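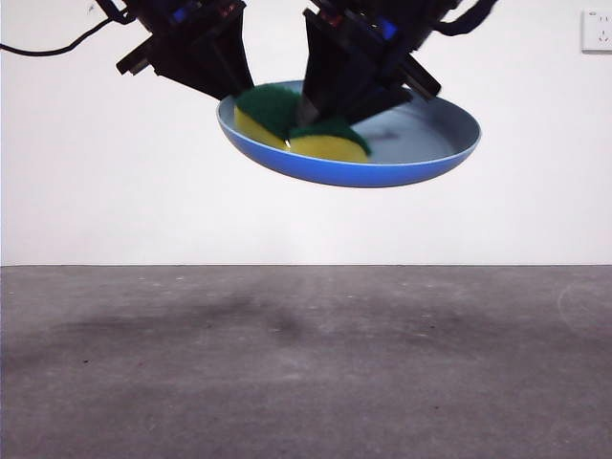 Could it do my lunch dishes by Friday? Syahrul Sembiring asked us that on the first call after the grant came through, and we have kept the question taped up over the bench ever since. The answer is still no. But it is a much more interesting no than it was in the winter, and I'm really happy to be writing this one!

Progress report to the Venter fund
Ullenport Home Chores Project, second report
Wednesday, April 13, 2022

Where we stand

You gave us money to find out whether a two-finger arm can take on the small, dull jobs around a sink and a shop counter: picking up a sponge, moving a dish, putting things back where they belong. Our first report was mostly about getting the bench built and the controls to behave. This one is about the work itself.

We logged 2415 attempts in this reporting period, all on sponge and dish handling. Every attempt is saved with its video and a short note from whoever was at the controls, and the notes turned out to be worth as much as the video. People write down things we would never have thought to measure, like "felt too deep" or "would have let go sooner if it were me."

Most of those attempts were steered by a person. A smaller share were run by the learned program on its own, and that share grew a lot in March, once we trusted it enough to leave the stop button alone for a whole run.

What a sponge teaches you

I had expected the dish to be the hard part. The sponge has taken far more of our time. It gives when you squeeze it, so the arm can close a long way and still feel as if it hasn't got hold of anything. Close too far and the sponge bulges out on both sides of the fingers and sits differently from how it did a second earlier. Then the arm has to place an object whose shape it has just changed.
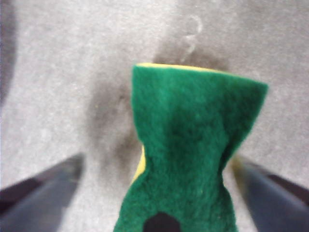 We tried fixing this with a gentler grip setting, and that helped with dropping things into a dish but made lifting worse. What works better is letting the grip change during the move: firm on the way up, easing off near the target. The program picked up a rough version of this from our operators, who had all been doing it without talking about it. I was thrilled when we spotted that in the logs. It isn't smooth yet, and it still eases off too early on long carries.

Scrubbing is a separate matter. We have only started on it. Holding a sponge and pushing it around a dish with steady pressure is a much bigger ask than carrying it, and I'd rather tell you now that we won't have a clean plate to show you by summer.

Dishes and rims

Picking up a shallow dish by its rim is mostly a question of where you come in. Straight down works if the fingers straddle the edge cleanly, and a small error sideways means one finger lands inside the dish and pushes it along the bench. We spent 4 weeks on approach angles alone (my fault, I kept wanting one more test), and the gain was real. The arm now backs off and tries again when the contact feels wrong, where before it would plow ahead.

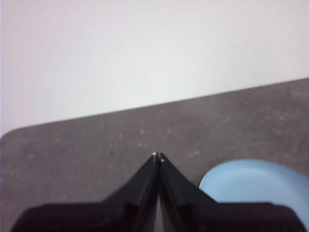
The other half of the job is knowing when to stop. Our operators pull back and look before they go in again, and it seems like wasted time until you compare the runs with and without it. We have asked everyone to keep that pause in.

We also ran a short comparison with the shop-counter setup at Fernport, using the same program and a different bench. It did worse there, mainly at finding the dish. I take that as a fair warning about how much it leans on what it has seen before. The Gultcombe team has offered us a week in their test kitchen, and I'd love to say yes.

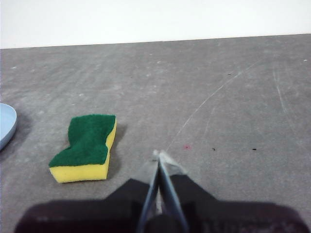 But a person does this in two seconds, wrote Sembiring in the margin of our draft, so what exactly are we buying? It's a good question and I don't want to dodge it. On speed, we lose badly. What the money has bought so far is a program that can recover from some of its own mistakes, plus a big, well-labeled record of how people do these small jobs.

Next steps

- Fix the early release on long carries.
- Take up the Gultcombe offer, if you approve the travel.
- Begin scrubbing trials with the dish held in place.
- Hire 2 part-time operators for the evening slot.

The budget is on track apart from replacement fingertips, which wear faster than we planned for. The revised line is in the spreadsheet sent with this report, and I'm glad to go through it on our next call.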